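Jutetti Two-Arm Can Handling Set — Data Card
Version 2, February 3, 2023

Summary
Jutetti is a set of demonstrations of two robot arms handling drink cans on a tabletop. It was gathered by the Unness group for training and testing grasping policies.
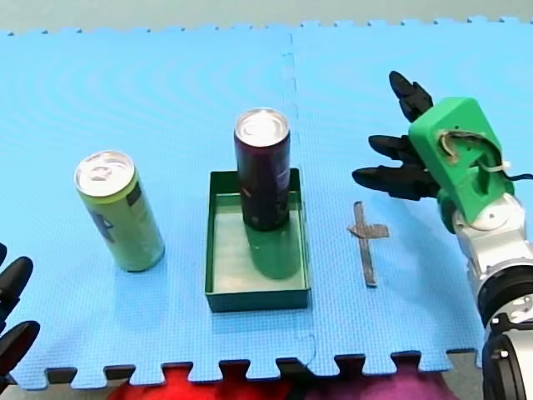 Each episode is recorded under operator control and stored with joint positions and camera streams. Episodes last up to 3,000 time steps. The cans and the shallow green tray stand on blue foam matting, and the fingers of the right arm are mounted in a green housing. Failed grasps are retained and labelled as such.

Views
Overview and close-up images are supplied. Close-up images may show the can only in part — users should not rely on them for object position.
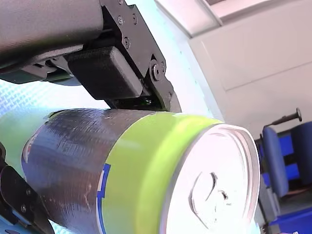
Annotation
Labels were assigned by Leonie Harms and checked by Milovan Gashi. Each grasp carries a start step, an end step and an outcome.

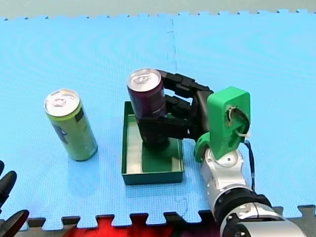 Where the two annotators disagreed, the episode is marked as disputed and left out of the test split.

Known limits
Lighting was not controlled. Results should not be assumed to carry over to other grippers.

Contact
Kirsten Dufour, data steward, Unness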